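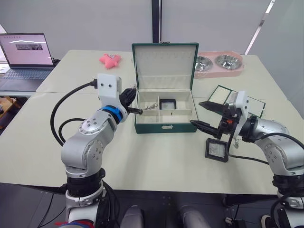
The Knot in the Green Box
Every jewelry box starts out with a place for everything. Then you own it for a month.

I inherited the habit of buying jewelry boxes from my mother, who believed that the next one would fix her. It had a lid that stood up, a lining, little cells for little things, and by May it held one large snarl and a button. Mine is on the same path.

The trouble is chains. Rings are dull, obedient objects and will sit in a cell until you die. A thin chain left lying in a big compartment has other plans, and it makes them at night.

Abelardo Ticona has untangled other people's necklaces for 30 years from a counter at the back of Krishnan, a repair shop in Ferkbridge. He charges $4 a knot and decides for himself what counts as one knot. I brought him mine on a Wednesday, in a sandwich bag, and he looked at the bag longer than he looked at the necklace.

"Close the clasp," he said. That was the lecture. An open clasp goes looking for something to grab, and what it finds is the rest of the chain. He uses two sewing pins and a drop of baby oil, and he works from the middle of the knot out, loosening before he pulls anything. Mine took him 39 minutes. I would have used scissors.

On the matter of boxes he is less patient. People pay for the lid, he says, and then never use it. If there are hooks or slots up along the top of the lining, that is where a thin chain goes, one to a slot, hanging straight. The big open compartment is for bracelets and watches, things with some weight and no ambition. The small cells take rings and studs. Leave a few of them empty, he told me, or you'll be back.

Pale lining is another of his complaints. It looks lovely in the store and shows every smudge of hand cream after that. He goes over his own with a dry makeup brush and a strip of tape.

I went home and hung up four chains. The fifth had no slot, so it went in the big compartment, clasp closed, where I check on it in the mornings.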